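Boxes, again

I wrote last winter that I was going to stop keeping empty boxes. I kept that up for maybe two months. Then I started working out of the shared space on Jakel Street, where the tools were all in one deep drawer, and I went home and got my boxes back out of the closet.

The one I use most at the moment is the pale one with the lid. It lives on the round white table.

The open box on the round table:

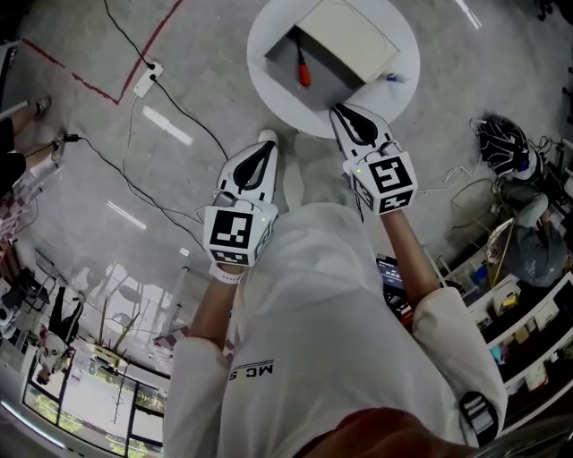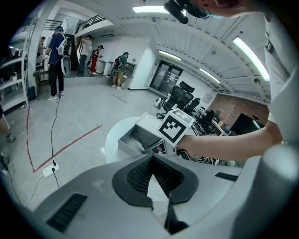
The drawer was the real problem. It was 60 centimeters deep and everything went in there, so the long things ended up on the bottom and the small things ended up at the back. To get a screwdriver you took out a roll of tape, a bag of cable ties, a tape measure, two dead markers and usually a second roll of tape. Then you put it all back in a different order. I did this several times a day for the first week.

I tried a proper organizer first. Gastuvar makes a plastic tray with movable dividers and I bought two. They fit the drawer fine. The dividers don't stay put, though. They sit in shallow grooves and pop out when you shut the drawer with any force, and it's a heavy drawer, so it always shuts with force. By Friday the dividers were lying flat under the cable ties. I took both trays home and they now hold seed packets, which are light enough that it doesn't matter.

A box with a lid is better for this for a few reasons. You can pick the whole thing up and take it to where you're working. You can close it when you're done and it looks like you cleaned up. And it only holds so much, so you have to decide what goes in. I never decided anything with the drawer.

My rule for a box is that it has to be stiff. Thin folding cartons are no good, because the corners go soft after a month and then the lid won't sit right. The kind I keep is the thick board kind that small electronics and nicer shoes come in. I look at the corners and press on them with my thumb. If they give, the box goes in recycling the same day. I used to keep soft ones "for shipping" and I have never once shipped anything in them.

The second rule is one job per box. This is the part I got wrong the last time. I had a box labeled Misc and a box labeled Small, and I couldn't have told you the difference. This time I have four:

Assembly. Hand tools for putting furniture and shelves together, and the hex keys.
Cables. Only ones that go to something we still own.
Tape and marking. Tape, markers, a ruler, blades in their own case.
Returns. Anything that belongs to another person and needs to go back.

The returns box is new and I recommend it. Before, if I borrowed something, I put it with my own tools so I wouldn't lose it, and then I forgot it wasn't mine. Karthikeyan Kotian got his good pliers back after most of a year that way. He was polite about it. He also asked for his tape measure, and I still can't say for sure which of the ones I have is his, so I gave him the newest.

Labels go on the short end of the box, low down. If you put the label on the lid, the lids get swapped and you're back where you started. I use plain masking tape and a marker. I did try the Hajji label maker my sister gave me, and the labels look good, but the tape cartridges cost more than I want to spend to write the word Cables.

About the inside of the box. Most of them come with some kind of insert, and I take it out if it's molded to the shape of whatever was sold in it. If there's a flat layer at the bottom I leave it. It keeps metal from rattling around when you carry the box across the room. If the bottom is bare, I cut a piece out of an old dish towel. Felt is nicer, but I have more dish towels than felt.

Long tools go in on the diagonal. You can get a longer tool into a box that way than you'd think, and it leaves two corners free for the small stuff. I measured the Assembly box when I did this. The corner-to-corner length is 409 millimeters, and the longest thing I own that I use every week fits in that with a little to spare. Anything longer hangs on a hook.

I should say something about weight. I filled the first version of the Assembly box right up to the top, because it fit, and carried it by the edges, and one side seam opened up on the stairs. Nothing broke. I glued the seam with wood glue and clamped it with binder clips overnight and it's been fine, but I took the big adjustable wrench out. That wrench is 900 grams by itself. It sits on the shelf now with no box at all, and since it's large and there's only one, it doesn't get lost.

As for where the boxes go, I had planned on the desk. The desk is full. There are monitors on it and everything that comes with monitors, and any clear space gets used up by Tuesday afternoon. The round table works because you can stand at it from any side and it isn't anyone's in particular. I take out one box, put it on the table with the lid leaned back, do the job, and put it back on the shelf. If two boxes are out at the same time it gets crowded fast. Round tables lose a lot at the edges.

The shelf is a Prenedo one, the narrow model, from the hardware store near the bridge. The boards are 200 millimeters deep and all four boxes fit with the labels facing out, though the Cables box hangs over the front a bit. I've bumped it with my elbow twice. I may turn that one sideways, but then the label is on the wrong end and I'd have to redo it.

What I haven't worked out yet is screws. Right now they're in two jam jars inside the Assembly box, and the jars take up one whole corner and tip over when the box is carried. I've looked at the little tins that mints come in. They close well enough but you can't see what's in them, and I'd want to tape one screw to each lid. Bags would take less room, but bags split. If you have something that works for screws and fits in a shallow box, leave a comment or send me an email. Please don't suggest the plastic case with the thirty compartments. I had one, and I dropped it.

Next week I'm back to the garden, weather permitting. The peas are up.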